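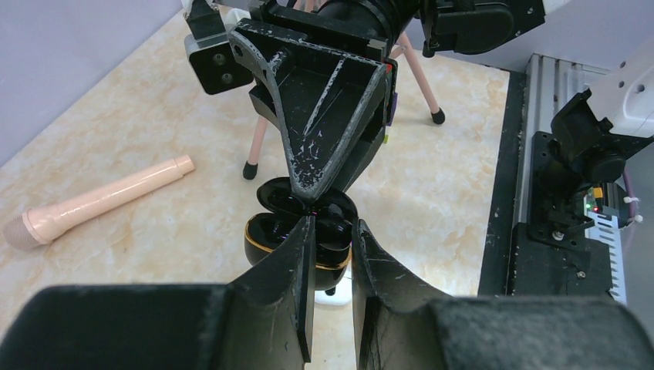 Small black case with its lid open, between two black grippers

Power take-off (PTO) safety on farms

A power take-off, or PTO, is the spinning shaft that carries power from a tractor to whatever is hitched behind it — a baler, an auger, a mower. I grew up next to one and I still walk the long way around it. The standard speeds are 540 and 1,000 revolutions a minute, so a loose cuff can wrap before you've had time to pull back.

Guards

The shaft should sit inside a plastic tube guard, held still by small chains at each end. Guards crack, chains go missing, and then people mean to order a new one after harvest (guilty, two seasons running!). When Gareth Bloxham went around the farms at Natthorpe he looked at 907 shafts and found 498 with a guard that was damaged or gone, which surprised me less than I'd like.

Entanglement

Most of the stories I've heard start with somebody leaning over to clear a blockage with the shaft still turning.

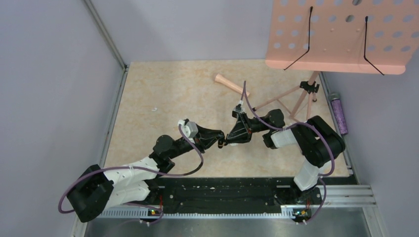
Drawstrings, long hair and untied laces are the usual things that catch, and stepping over the shaft is a habit plenty of us picked up as kids. Shut off the engine, take the key and wait until everything stops.

Training

Natthorpe runs a 2-hour evening class in December, with 6 places at each one. Mine was on a Saturday and I came home and ordered the guard.

See also: Tractor rollover; Grain auger; Slurry pit safety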